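Wiltell Storage and Hire, Gundero depot
Quarterly room check, back room
Thursday, November 8, 2018

Comments go under each item. "OK" on its own is not a comment, and the June sheet had far too many of them.

1. Exits and walkways
Pass. The doorway measured 90 cm clear. I'd like to know how long it stays that way once the Wena delivery comes in.

2. Extinguisher
Tag 319, in date. Pass, although the sign above it has faded and the colour is nearly gone.

3. Power boards
Fail. Two daisy-chained, same as June. We were told this was fixed. Fixed by whom?

4. Brick wall, ledge and overhead light
Fluorescent fitting on and glowing bright white. Fine as far as it goes, but a lit tube says nothing about the fixings, and I couldn't find a record of anyone going up a ladder to look. Couple of bricks high on the wall have small dark holes in them, in a cluster. June sheet says "cosmetic". Maybe. I want to know whether they go through before I sign that off. Grey capping along the top of the bricks is to be kept clear, and a laminated notice is not going to manage it.
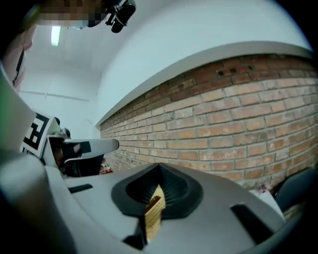 5. Floor
Conditional. Small items left at floor level are a trip hazard whatever their size. The Butt matting is meant to be good for 1,000 hours of foot traffic, according to the bloke who sold it to us. I have my doubts. One corner is lifting already.

6. First aid kit
Pass. Saline replaced, burn gel still to come.

7. Paperwork
Fail. Sign-in book has no entries for the last 28 days, and I don't believe the room sat idle.

Outstanding: items 3, 4, 5 and 7. Recheck before the Wena delivery, with the power boards first.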